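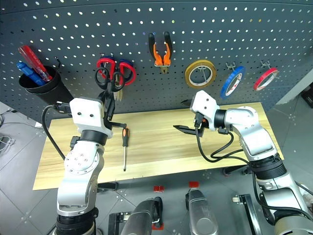 Ticket: intake form dropping kinship carers off the mailout list
Site: Sirkesetti family services, Distimden office
Opened: Oct 14, 2018
Priority: high (info night mailout goes end of month)

Reported by front desk. Carer families who register through the Wedness form get the thank you page but never show up in the placement list. Foster and adoption enquiries fine. Only kinship ones missing.

Tried so far:
- resubmitted test enquiry as grandparent carer. Thank you page ok, no record
- same again as adoption enquiry. Record there in a minute
- cleared cache, diffrent browser, same
- checked spam for the confirmation email. Nothing

Export from Wedness stops at 1000 rows. Thought that was it. Bumped limit to 4000, re-ran, more rows but still zero kinship.

Update: found the dropdown. Somebody renamed "Kinship care" to "Kinship / relative care" on the form, import still looks for the old label. No match, row gets skipped, no error in the log. Great.

Changed the label in the import mapping. New test came through first go. Ran the backlog in batches of 500, second batch timed out, ran it again by itself and it finished. Dupes possible, havent checked.

Ejigu office uses the same form, they need the mapping change too. Don't have admin rights there, sent them the steps.

Still open:
- notes field cuts off at 3000 characters, two families wrote long histories and lost the end. Separate ticket pls
- front desk to phone anyone who registered in October and got no email
- ask Wedness if skipped rows can throw a warning

Leaving open til Ejigu confirms. Mailout on hold until dupes are checked.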